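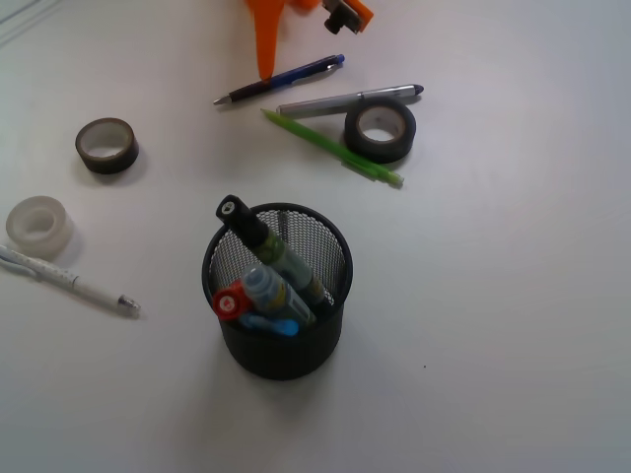
Losa : la collecte de fournitures scolaires revient samedi

La collecte de fournitures de Losa aura lieu ce samedi, de 9 heures à 17 heures, dans la salle de l'ancienne poste. C'est la deuxième édition, organisée par l'association Stitbridge avec l'aide de la papeterie Celleo.

L'an dernier, les habitants avaient apporté nearly 1000 articles, surtout des cahiers et des crayons de couleur. Ils ont été partagés entre les 2 écoles primaires de la commune et le centre de loisirs. « Cette année nous demandons surtout de quoi écrire, car les enseignants nous disent que les stylos manquent déjà en janvier », explique Hertta Suominen, présidente de Stitbridge.

Les objets peuvent être usagés, à condition de fonctionner encore. Les stylos, feutres et marqueurs seront essayés sur place, puis mis dans des trousses selon l'âge des enfants.

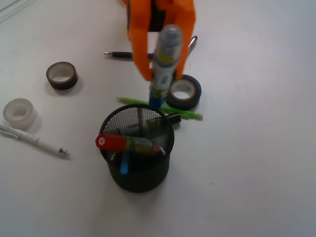
Ce que l'on peut déposer

Sont acceptés les stylos, les feutres, la colle, les règles, les ciseaux à bouts ronds et les cahiers non commencés. Les manuels scolaires et les cartables ne seront pas repris, faute de place – une autre collecte leur sera consacrée au mois de mai.

Les personnes qui ne peuvent pas se déplacer ont la possibilité de laisser leur sac à la papeterie Celleo jusqu'à vendredi soir. Les familles qui souhaitent recevoir une trousse doivent s'inscrire auprès de l'école de leur enfant. 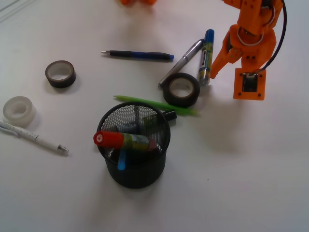 Du petit matériel de bureau, dont un marqueur bleu.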